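Section 4. Finding out what your apartment uses

Contents of this section
4.1 Before you start
4.2 Mapping the breakers
4.3 Measuring plug-in appliances
4.4 Measuring the rest from the utility meter
4.5 Labels and indicator lights
4.6 When the numbers don't agree

4.1 Before you start

The box your Wondale plug-in meter came in says it will help you save energy. A meter doesn't save anything. It uses a little power itself, and the rest depends on what you do after reading it. Keep that in mind if you were planning to buy three more of them.

You will need:
The Wondale meter and its short cord
A flashlight
A notebook, or the blank table at the back of this guide
A lamp or radio you can carry from outlet to outlet
Painter's tape and a pen that doesn't smear

Set aside a morning. People who say they did the whole apartment in an hour have usually skipped the refrigerator, and the refrigerator needs a full day on the meter.

CAUTION: Nothing in this section asks you to take the cover off the breaker panel. If a step seems to need it, you have misread the step. Call an electrician if a breaker feels hot, buzzes, smells burned, or won't stay on.

CAUTION: Do not shut off a breaker that feeds medical equipment, an aquarium heater, or a sump pump until you have made other arrangements.

4.2 Mapping the breakers

The list inside the panel door is probably wrong. It was written when the building was wired, and kitchens have been moved since then. Treat it as a rumor until you have checked it.

1. Shut down computers properly and turn off anything that dislikes losing power.

2. Plug the lamp into the first outlet and switch it on. Make sure it isn't an outlet controlled by a wall switch.

3. Turn off one breaker. If the lamp goes out, write down the outlet and the breaker number. If it stays on, turn that breaker back on and try the next.

4. Without turning that breaker back on, walk through every room and check the other outlets and the ceiling lights. Write down everything that is dead.

5. Turn the breaker on again. Move to an outlet that isn't on your list yet and repeat.

6. Check both halves of each double outlet. They are sometimes fed from different breakers, especially over kitchen counters.

Note: Two breakers joined by a tie bar serve one appliance or one shared circuit. In many apartment buildings the pair delivers 208 volts, where a detached house would have 240. An electric range runs slower on the lower voltage, and no setting on the range will fix that. Salespeople rarely bring it up.

Note: A radio is better than a lamp if you are working alone. Turn it up loud enough to hear from the panel. A battery radio is no use, for reasons you will discover at the third breaker.

The tenants' group in Proltberg used an earlier version of these steps, and Elisa Zanetti sent in the correction now printed as step 6. Her list showed the outlet by her sink as safe to work on when the lower half was still live. She found out with the lamp, thankfully.

4.3 Measuring plug-in appliances

The meter shows two things people mix up. Watts tell you how hard the appliance is pulling right now. Kilowatt-hours tell you how much it has used since you last reset the counter. Your bill is based on the second.

1. Plug the meter into the wall outlet. If the body of it covers the other outlet, use the short cord.

2. Hold RESET until the counter shows zero. A quick tap changes the display and leaves the old total in place.

3. Plug in the appliance and turn it on.

4. Wait one minute, then write down the watts.

5. Leave it through one full cycle of normal use. For a kettle that means one boil. For a washer, one load at your usual setting. For a refrigerator, one day and one night, and longer if you can stand it.

6. Write down the kilowatt-hours and the length of time.

7. Turn the appliance off with its own switch and look at the watts again. Anything above zero is standby draw.

CAUTION: The meter must not carry more than the rating printed on its back. Do not connect a window air conditioner, a welding machine, or two heaters on one power strip. Do not use the meter outdoors.

A worked example. A space heater sold as "economy" showed 872 watts on its low setting. Left on for ten hours, it would use 8.72 kilowatt-hours. Multiply that by the rate on your bill, the one that includes delivery, and you have the cost of one evening and night of economy. Any electric space heater of the same wattage gives the same heat for the same money. The one with the wood-look cabinet and the one with the plain grille differ in the cabinet.

Standby draw gets more attention than it earns in most homes. A phone charger with no phone on it will barely move the display, and unplugging it every morning is mainly exercise. Old cable boxes, amplifiers and some printers are another matter. Measure them, then decide. Anything you can't be bothered to measure is probably not worth a lecture either.

Beware of plug-in devices that promise to "clean" or "balance" your power and cut the bill in half. Ermanno Parisi ran one for all of June on the same circuit as his freezer, then took it out and watched the freezer's readings for weeks more. The readings stayed where they were. The device had a green light on it, and the light worked.

4.4 Measuring the rest from the utility meter

Ranges, water heaters, central air and ceiling lights can't go on a plug-in meter. For these you use the meter the utility reads.

1. Find out which meter is yours. Turn off your main breaker for one minute and see which display stops climbing. Don't trust the apartment number painted on the wall.

2. With everything in its usual state, write down the reading and the time.

3. Turn on the appliance you want to measure. Try not to use anything else large.

4. After one hour, write down the reading again.

5. Turn the appliance off, wait, and take a third reading after another hour. Subtract the second hour's use from the first. What remains belongs to the appliance.

Note: Many utility displays show whole kilowatt-hours only. An appliance that draws 596 watts may not change the number in an hour at all, and may change it by one if you happen to start at the right moment. Run the test for four hours or accept that you are guessing.

Note: A range element rated at 2,000 watts doesn't draw that the whole time. It cycles. Multiplying the rating by the hours it was on will give you a figure that is too high and possibly an argument at home.

4.5 Labels and indicator lights

Once you know what each breaker and switch does, write it down where the next person will look. The notebook will be in a drawer under takeout menus within the month.

1. Put a strip of painter's tape beside each breaker or switch. Leave it for two weeks while you find your mistakes.

2. Replace the tape with printed labels. Use the name of the thing being fed. "Morena's room" means nothing to whoever rents it next; "back bedroom, north wall" does.

3. Print larger than you think you need. Small white labels next to a row of round lights may look tidy and still be hard to read at an angle.
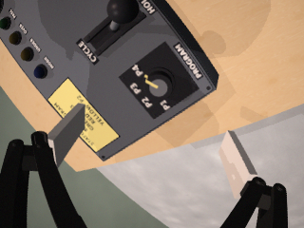

Rosalba Sorrentino: I would go further and say don't rely on lights at all. The one on my water heater switch stayed lit with the breaker off, and the plumber and I both believed it for longer than I like to think about. Now I test with the lamp or a tester every time. Could the guide put that in a caution, please?

CAUTION: An indicator light is not proof that a circuit is live or dead. Lights fail, and some are fed from a different circuit than the one they report on. Check with a tester you have just tried on an outlet you know is working.

4. Photograph the finished labels and keep the photo with your lease or house papers.

5. Add the date and your initials to the list on the panel door. Cross out the old list so it can still be read. It will be right about something.

4.6 When the numbers don't agree

Add up your readings for a month and compare them with the bill. They won't match. A gap of a tenth is ordinary. If the gap is much wider, go through these before you call the utility:

The bill was estimated. Look for the letter E or the word "estimated" beside the reading.

The billing period was longer than a month.

You measured the refrigerator in winter and the bill is for summer.

A hallway light or a neighbor's outlet is wired to your panel. Repeat step 1 of 4.4, and ask up and down the hall whether anyone else lost power. Lucrezia Bortolotti paid for a laundry room fan this way through two leases.

The counter was tapped and never reset. See 4.3, step 2.

If none of these explains it, write to the utility and ask for a meter test. Ask in the same letter whether there is a fee, and keep a copy. Section 5 has a form you can fill in.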